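What should I ask at a gripper demo?
Posted by Remedios Umali, Jun 27, 2021

Our purchasing group is going to the Sembiring open day in July. The program lists a 20-minute demonstration of household items handled from a wire storage rack. I buy shelving and know little about grippers.
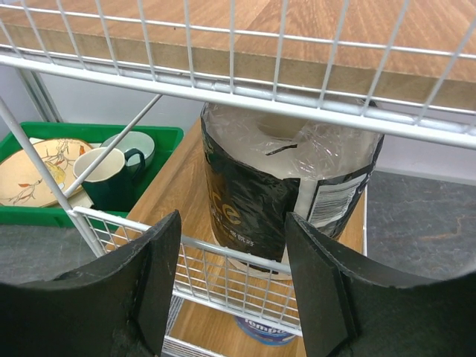
Sembiring quotes 2000 cycles between finger changes. Is that a normal figure, and what else should I ask them?

Vibeke Stougaard
2000 is low for hard parts and fair for soft goods. Ask what counts as a cycle – some firms count a closing, others a full pick and place. Ask also whether paper rolls and slick plastic wrap are run at the same grip force. 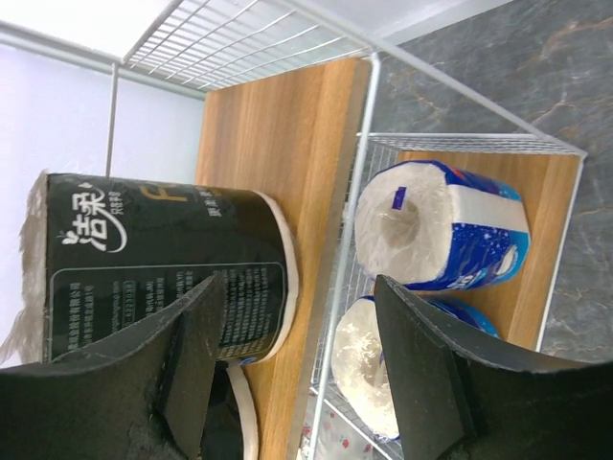
Loose film is the harder case, as it can slide over the contents while the fingers hold. Have them repeat one item several times without resetting the rack.

Haziq Setiawan
Went last year. Parking is bad, come early.

Antigoni Chatzigeorgiou
Agree with Vibeke on cycles. I would add floor picks.
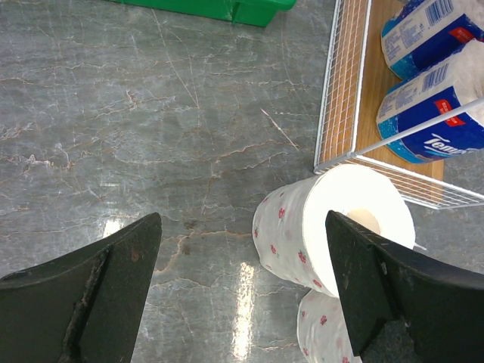
A glossy floor can upset depth readings, and a roll on its side may move when touched. Our Skotham unit was rated for 3000 cycles and the tips needed changing well before that.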